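Vanham rover – notebook, March, started 7:40 am

Drive board back in after the resolder. Left motor was dropping out whenever the Jandano controller got a current spike, so swapped the crimp lugs for proper ones and zip tied the loom to the mast. Should of done that in the first place.

Bench checks before going out:
battery 2 on, 1 on charger
e-stop ok, both the button and the radio
wheel encoders agree over 10 turns
Rivetti gearbox still noisy in reverse, leave it for now

Wall follower is the job today. Stone wall on the right, hold a fixed offset off the curb strip and stay with the bend. Worried the edge finder would grab the lane dashes instead of the curb.

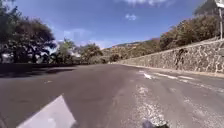
Front view, road going right. Dashes and patched pavement on the wall side, shade on the left.

Added a mask for painted lines – crude, just brightness and width. The big white marking lower left needs its own rule, it is way wider than a dash and the width test wont catch it. Shadow band too: the band is broad and long, filter may like it too much. Try a higher threshold there first.

Log buffer holds 200 frames, too small. Bump it.

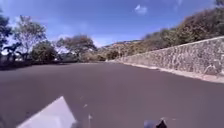
Page last changed: March, 4:15 pm

Plain asphalt in this one, no paint, so a good case for tuning the curb edge by itself. Strip is pale against the road and gets wider close in. Pale front panel sticks into the lower left and is very bright, auto exposure is going to chase it. Crop the bottom rows or paint the panel matte. Crop first, cheaper.

To do
– new mask into the Sárközi branch, not main
– grease Rivetti box
– spare fuses, over 7 amps, check the drawer
– label the damn connectors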